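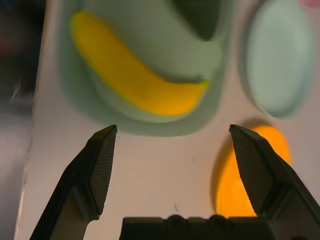 HOSP 114 Food Service Foundations
Unit 4: Receiving, Holding and Presenting Whole Fruit

Purpose of this handout

These notes accompany the Thursday lecture and the practical session that follows it. Students are expected to have read them before entering the training kitchen. The material on ripening is examinable. The section on bowls and table setting is assessed in the practical only.

1. Ripening after harvest

Fruit is commonly divided into two groups according to its behaviour once picked. Climacteric fruit continues to ripen after harvest, with a marked rise in respiration and in the production of ethylene gas. Bananas, apples, pears, avocados, mangoes and most stone fruit belong to this group. Non-climacteric fruit, including citrus, grapes and strawberries, does not ripen further in any useful sense and should be bought at eating quality.

The banana is used throughout this unit because its changes are easy to follow by colour. It is harvested green and firm, with most of its carbohydrate present as starch. During ripening the starch is converted to sugars, the flesh softens and the green pigment in the peel breaks down, leaving the yellow visible. Colour is often last to change at the two ends. A banana that is bright yellow along its length may still show green at the stem, and at this stage it will generally be firm enough to slice cleanly and to travel in a packed lunch. Brown flecking indicates a sweeter, softer fruit better suited to immediate eating or baking.

Students should record colour in plain terms (green, yellow with green at the stem, full yellow, flecked, brown) and should avoid words such as "good" or "nice" on the receiving sheet.

2. Holding conditions

Whole unripe bananas are held at room temperature, out of direct sun and away from ovens and dishwashers. Refrigeration below about 13 degrees can cause chilling injury, seen as a dull or greyish peel, and green fruit so treated may fail to ripen properly. Ripe bananas may be refrigerated for a short period. The peel will darken while the flesh remains usable, and fruit held in this way is reserved for the kitchen.

Ethylene-sensitive produce, notably leafy greens, broccoli and cucumber, must not share a shelf or closed container with ripening fruit. Where faster ripening is wanted, a closed paper bag will retain the gas given off by the fruit. Apples may be added to the bag for the same effect.

3. The bowl

A bowl for table service should be wide enough for the fruit to lie without being bent or forced against the side. Bananas are the usual test. In a rounded rectangular bowl, a single banana may be laid on the diagonal, which takes advantage of the longest line available. In a small round bowl the same fruit will tend to sit up on the rim and roll when the table is knocked.

Pale, muted colours are preferred for teaching purposes. A soft green interior gives a clear contrast with yellow peel, and bruising is readily noticed. Heavily patterned bowls make inspection more difficult and are not used in assessed work.

Two shapes are kept in the training kitchen under their catalogue names. The Ernholm is the wider of the two and is used for mixed fruit. The Braltmont is shallower and is suited to one or two pieces. Neither is to be placed in the oven.

4. Setting the table

The tabletop is wiped and dried before the bowl is set down. White surfaces are to be checked from a low angle as well as from above — small specks and smudges are easily missed under warm lighting. The bowl is then positioned so that a seated guest can reach it without leaning across another place.

Fruit is handled by the body and never lifted by the stem, which may split and open the peel. It is laid into the bowl, not dropped.

5. Practical exercise (40 minutes)

Students work in pairs. Each pair will receive one piece of fruit and one bowl.

Weigh the empty bowl and enter the figure on the sheet. Any bowl over 900 grams is carried with both hands.
Inspect the fruit and record its colour at the stem, along the body and at the tip.
Clean the table, set the bowl and place the fruit.
Exchange tables with another pair and complete a second inspection.

The exercise carries 20 marks. Questions regarding the receiving sheet should be directed to Phong Sầm before the session begins.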